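Search this blog Search

I have now read four articles telling me to redo my kitchen before I sell, and every one of them says I'll get my money back. None of them says how they know. One quotes a realtor, who quotes a survey, and the survey doesn't seem to exist outside the article.

So I tried asking people who had done it. Thu Tăng, two doors down, spent 800 dollars on cabinet paint and new handles from Jullden last July. Did it raise the price of her house? She has no idea. She hasn't sold it. She likes the handles, though, and I think that's a better reason than the one the articles give.

Vitalii Nechyporuk did sell, and he swears his new faucet closed the deal. The buyers had been to see the place twice before he put it in. I like Vitalii, but I don't believe in the faucet. 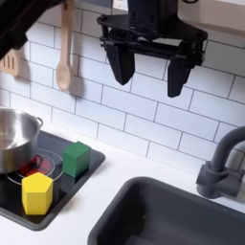 What bothers me is the word "investment." A couch isn't an investment, and neither is a countertop. You buy it, you set hot pans on it, it gets old. The man at Tedard quoted me 268 dollars just to come out and measure – refundable if I order, of course – and used the word three times before I'd found my glasses.

I can see fixing what's broken. My oven door doesn't close all the way and a buyer would notice that. A new hinge kit from Nillero is cheap enough that I ordered one Friday. But replacing a whole row of cabinets that open and shut fine, for a stranger who may rip them out anyway? I'd want to see some numbers first, from somebody who isn't selling cabinets.

If you've got them, the comments are open.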